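Setting Up the Harkard Two-Hand Capture Kit

Last updated: 4 Sep 2025
3 min read

Harkard sells its handheld capture kit as two grippers, two cables and a license for the recording software, Sullar. We paid $2,424 for ours in July. The printed guide covers charging and little else, so these are the steps we use to get from the box to a first usable recording.

1. Mount the tracking plates.
Each gripper takes one metal plate on top. Start all the screws by hand before you tighten any of them. A plate that sits crooked will still pass the startup check, but your position data will be off for the whole session.

2. Run the cables.
Plug both grippers in before you open Sullar. Leave enough slack that you can reach the far side of the table with either hand. Ours pulled out twice on the first day, both times on a long reach.

3. Calibrate.
Open and close each gripper fully when the software asks. Go slowly. If the jaw reading does not return to zero, unplug that side and start the step over.

4. Record a practice task.
Pick something with one flat object and one thing to rest it on. A pad and a wire stand work well. Hold the pad at one end, bring it to the stand at an angle, and let the stand take the weight before you open the jaws.

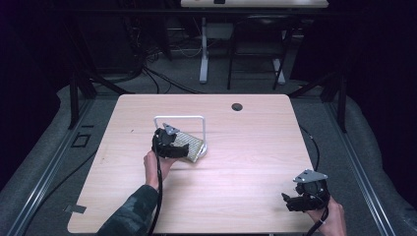

Keep the other hand still and in view while you do this. Sullar records both sides at all times, and a wandering idle hand adds movement you will have to trim later. Nusrat Janjua, who did most of our recording, rests her wrist on the table edge between moves.

Play back the first clip before making more. Look at the jaw trace for the hand that did the work. It should close once, hold flat, and open once. A wavy line usually means you are squeezing and relaxing without noticing.

Our first full batch was 236 clips, and Béla Simon threw out more than we expected, mostly for late starts. Press record, wait a moment, then move.

Problems we ran into: Sullar sometimes swaps left and right after the computer sleeps — restart it and calibrate again. The grips also get tiring on long runs. We switch operators at the end of each batch.

Harkard support answered our question about the swap in three days. The fix is promised for the next software update.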